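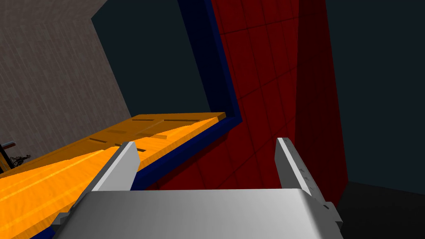 Sorkcombe Bench Mat, Heavy

Item 2545
In stock, ships from Jusgate

The Sorkcombe is a rubber mat for workbenches, potting tables and garage counters. It lies flat out of the tube after a night at room temperature and needs no glue or tape. The top has a fine texture so that screws and small parts stay where you put them. The underside is ribbed.

Cut it to size with a utility knife and a straightedge. Score the top twice, then fold and cut through from the back.

Details
Material: nitrile rubber blend
Finish: matte, textured
Colors: charcoal, brick, moss
Hardness: 40 Shore A
Care: warm water and dish soap. Do not use acetone or paint thinner.

Sizes
Small fits the Hinemero folding bench with no trimming. Medium fits the Hinemero fixed bench and most kitchen carts. Long is sold by the roll and is meant for wall counters. Customers with the older Mangundap bench should order Medium and trim the back edge around the vise.

New mats have a rubber smell for the first week or so. Leave the mat unrolled in a garage or on a porch if this bothers you.

Order codes
Small 347
Medium 1374
Long: call the Jusgate counter for a cut length

Returns
Uncut mats can be returned in the original tube. Cut lengths are final sale. Brick is back in stock in March.

Goes with
Hinemero edge strip
Mangundap vise pads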